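Subject: Re: [sturkina-tenants] Single-stream pickup starting in January
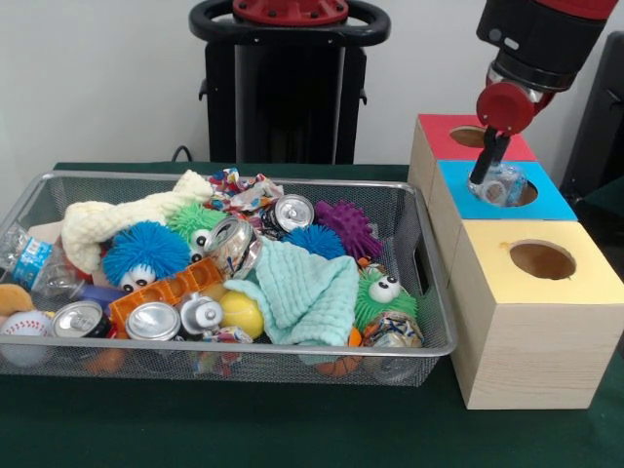 1. The short version

I'm against signing, at least with the contract as it stands. I read all 11 pages last night and I don't think it saves us what Gisedix says it saves us. Longer version under Tiziana's message.

2. What I'm replying to

Tiziana Vitale wrote:
> Hi all, the offer from Gisedix is in the shared folder. In short,
> we'd drop the separate bins for paper, cans and bottles and put
> everything in one big container. They sort it at their end. The
> fee goes down by 9 percent and we get back the space by the bike
> racks. Rawan and I both think it's a good deal. They want
> an answer before the end of the month. Any objections?
>
> Tiziana

3. My objections

The 9 percent is for the first year only. Page 6 says the fee is "reviewed annually in line with processing costs," and there is no cap. We had the same kind of wording from Zoder with the laundry machines, and I would ask anyone who lived here then to remember how that went.

Then there's the contamination charge. If a load is judged too dirty they bill us 62 dollars, and they are the ones doing the judging. No photos, no notice, no appeal. With one container for everything, greasy pizza boxes will end up on top of clean newspaper. I don't see how we stay under their limit, whatever it is. The contract doesn't give a number.

I also don't believe the claim that people recycle more when they don't have to sort. Maybe they throw more into the bin — that doesn't tell you how much comes out the other end as something a mill will buy. I asked their sales guy what share of our paper would get recycled and he sent me a brochure. It has a very nice leaf on it.

Joon-young told me the Murín building switched to one container and likes it. Fine, but they have a loading dock and a locked gate. Our bins are on the street side and half of what's in them on any morning came from people walking by.

4. What I'd want before voting yes

A cap on the yearly increase, in writing.
Photos with every contamination charge, and the limit spelled out.
A way to get out after the first year without paying the rest.
The real recycling rate for paper and glass, from somebody other than sales.

If they agree to the first two I'll stop complaining — mostly. Yu-na, you dealt with them at your old place, could you tell the list whether they ever sent you a contamination bill?

Amedeo Zuccaro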